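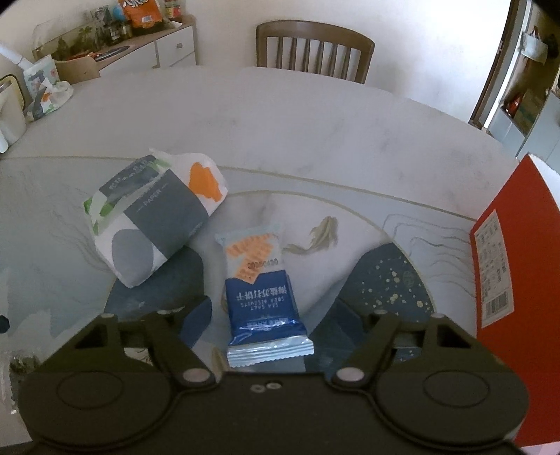
Round table, marble pattern, pale wall behind.

Saturday, 9.40 am. Glaze tests, Toststead batch

Kiln cold enough to open at 8. Top shelf good, bottom shelf patchy again. 20 tiles in, 6 with pinholes, all of them from the bottom. Same as January. Starting to think it's the shelf and not the recipe.

Tistetti white: nice and flat, slight crawl at the corners where I'd handled it. Wash hands!! Second coat too thick on tile 4, it ran onto the foot. Ground it off, will do as a coaster.

Sugawara blue came out greener than last time. Same bucket, same clay, so either the sieve wasnt clean or I mis-weighed the cobalt. Scales were reading 157 g for the empty jug, and I've got a different number pencilled on its side. Check with the brass weights before anyone mixes anything else.

Merside clay: order more. Last bag is stiff, needs wedging twice. They want 2,000 kg for the cheaper rate, far too much for us, unless we split it with the school.

To do
- turn bottom shelf over, new batt wash
- slower from 600 up, try an extra hour
- re-sieve the blue, fine mesh
- label the test tiles BEFORE firing, three of these are guesswork

Kiln back on tonight if the shelf is dry. Somone has had the good sponge, please put it back by the sink.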